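Forum: Cell Integration > Standards and Good Practice
Thread: ESD rules for PC teardown cells, how strict are you?

felonus_tech
We're writing the handling rules for a teardown cell (desktops, memory and CPU out, parts into a fixture). Ottó Szűcs wants the arm held to the same ESD rules as a person at a bench: bonded gripper, grounded fixture, resistance check at every shift start. I say once a month is plenty. The robot doesn't wear fleece.

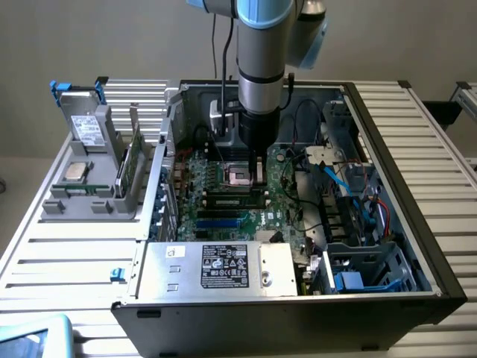
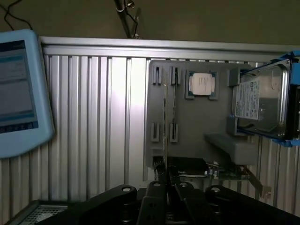 My other worry is the fixture. Our draft says one part per pocket and nothing set down loose, and it currently runs to 107 lines, most of them Ottó's.

grakent42
Ottó is right and you know it. Black fingers tell you nothing about whether they conduct. Measure from fingertip to ground, write it down, do it again tomorrow.

iraklis_s
Disagree with grakent. Daily checks become a signature on a clipboard by November. We ran 700 cycles between checks at Gál and never saw a drift. Put the money into slowing the last bit of the approach to the memory.

grakent42
"Never saw" — how would you? A stick with ESD damage can pass today and die in a customer's machine.

iraklis_s
Fair. We did test 513 of them afterward, but that was the same day.

fimow_fan
Does any of this matter if the parts are going to scrap?

felonus_tech
They're resold, so yes. Also Ottó reads this forum.

otto_sz
I do. Shift start, fingertip to ground, logged. I'll give you weekly on the fixture if you stop calling it "the tray" in the document.

felonus_tech
Fine. Tray it isn't. Rev 2 goes out this afternoon.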